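Slide 1. Title

Good evening, everybody, and thank you for staying on after the tea. I'm Tanko Aliyu, and for those who haven't met me, I look after the rooms side of things at Cikorance, which means that when a tenant moves out and another one moves in, I'm the person standing in the middle with the keys, wondering what to do about the storage. (Pause here, let people sit down. There is always somebody still looking for a chair.)

Tonight's talk is called "Start With the Shelf Empty," and I should say right away that most of it comes from mistakes. Some of them are mine and a fair number are Oluwaseun's, and he has kindly agreed that I can tell you about his as long as I leave out the one with the paint.

Slide 2. Where the talk comes from

We look after 39 small furnished rooms now. Small really does mean small: a bed, a wall, a door, and whatever storage we can stand against the wall without blocking the door. When I started I thought the hard part would be the beds. The beds are fine! People know what a bed is for. It's the shelving that gets people, and I have come to love talking about shelving more than is good for me, as my family will tell you.

(Don't tell the Ilik Street story yet. It goes with slide 5.)

Slide 3. Tall and open

So, why tall open units with square compartments? I've been asked this many times, usually by somebody who has just had to dust one. Part of it is floor space. A low chest takes the same bite out of the room and gives you half as much back. The other part is that an open compartment is honest with you about what's in it. If you have put a single sock in there, you'll see that sock every morning until you deal with it. A drawer would have let you forget it until spring.

White against a white wall was Oluwaseun's idea, and I fought him on it for a month or more. I wanted something warmer, a nice pine. I was wrong, and I've told him so, and he brings it up. In a small room a tall dark unit looms over the bed, and a white one more or less settles back into the wall and lets you get on with your day.

Slide 4. The carry basket

Now we come to my favorite thing of the whole evening, which is the little basket with a handle. Let me put the picture up and leave it there while I talk. (Click once. The clicker is slow, so wait for it and don't click twice.) 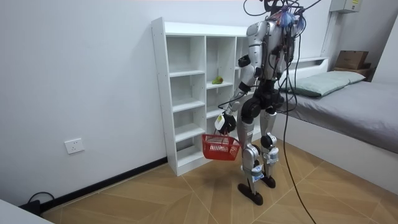
Red carry basket beside the lower front of the shelving, left column clear from top to bottom.

I love a basket with one arched handle. You can pick it up with one hand and still open a door with the other, and that matters when you're going back and forth between the bed and the shelf. The mesh sides mean you can see whether there's a phone charger hiding at the bottom. And because it's small, you can't overfill it, or at least you can't overfill it for long. I used to do this job with a big laundry tub, and I would fill the tub and then put the tub down in the corner, and that tub would sit there until the following Tuesday with a jacket thrown over it.

The way we do it is simple enough. Everything comes off one column of the shelf, and only one, and goes on the bed. Then you load the basket with things of one kind, say all the toiletries, carry it over, and put them in a compartment together. Back for the next kind. The left column first, always, though I couldn't give you a proper argument for left. It's where I start reading, so it's where I start tidying.

(If someone asks about basket color: any bright color will do. I like red on a pale floor, you can find it again.)

Slide 5. The Ilik Street room

This is the one I promised Oluwaseun Adeleke I would tell fairly. We had a tenant who owned 177 paperbacks, every one of them Westerns, and a room with one unit in it. Oluwaseun filled the shelves from the top down, since he is tall and that is where his hands were. By lunchtime the whole upper half was solid books and the lower half held a pair of slippers. You could feel it sway if you leaned on it. We took the lot out again, put the books in the bottom two rows, and were finished by a quarter past four.

So please, heavy things low. And fix a tall unit to the wall before you put anything in it, even if you're only staying until May. We've used Pringle brackets for years and I have no complaints about them.

Slide 6. What goes at which height

Bottom row for books, shoes and tools. Middle rows for what you touch every day, and I'd include towels in that. Top row for suitcases, if they fit, and things you're keeping for someone else. Leave one compartment with nothing in it. My aunt called this "the guest's shelf" and I have never found a better name. It catches the mail, the keys, the gift you haven't wrapped, and at the end of the week you clear it.

(The Gekis handout has the heights drawn out. Copies are by the door, take two if you have a neighbor who needs one.)

Slide 7. Questions

I'll stop there and take questions for as long as the hall will let us. If you'd rather come and look at a basket up close, Oluwaseun has 3 of them at the side table and he'll be glad of the company.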